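Red marble flooring

Red marble flooring is a hard floor covering made from slabs or tiles of red or reddish-brown stone, usually crossed by paler veins. It is used in entrance halls, stairways, public rooms and, less often, in kitchens and workrooms. In the stone trade the name covers true marble as well as a number of dense limestones that take a polish.

Composition and appearance

The red colour comes from iron oxides, chiefly haematite, spread through the calcite of the stone. White and grey veins form where the rock has fractured and the gaps have later filled with calcite. Where fracturing was heavy, the coloured stone is left as angular patches divided by a network of veins, and the material is described as brecciated. The width of the veins may vary greatly within a single slab.

Colour is seldom even from one block to the next. Fitters therefore lay the pieces out dry before fixing them, so that strongly veined pieces can be spread across the room.

Supply and use

The yard at Çınar supplied red stone to builders in Indlow and Collton for many years. The largest order on record was for the market hall at Collton, which took 3,340 tiles laid in two colours. The floor of the hall was relaid in September after damp had lifted the tiles along the north wall. A shorter run of the same stone was used at the Traltero works, where it covers the ground floor and the first 4 steps of the main stair.

The stone of the district was surveyed by Jennylyn Padilla, whose handlist divides it into 3 grades according to the density of the veining. The heavily veined grade was sold at the lowest price, although it has since become the most sought after for repairs.

Finish and wear

Marble floors are finished either polished or honed. A polished surface deepens the red and reflects light strongly, while a honed surface is matt and shows less wear. Calcite is a soft mineral, and grit carried in on shoes will scratch it. Fine scratches are most easily noticed on a polished floor under a low or direct light. Acids such as vinegar and lemon juice dull the surface on contact.

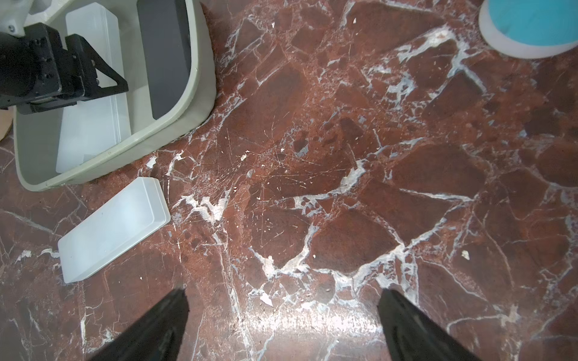 Reddish-brown marble floor with white and pale grey veining. Fine scratches and small pale flecks are visible on the polished surface.

Care

Loose grit is removed with a soft broom or dry mop before any washing. The floor is then washed with clean water and a neutral soap, and dried with a cloth to prevent marks. Bins and storage boxes are lifted when they are moved, as dragging them may score the stone. Deep scratches can be ground out and the area polished again, work normally left to a stone mason.

See also

Breccia
Limestone
Terrazzo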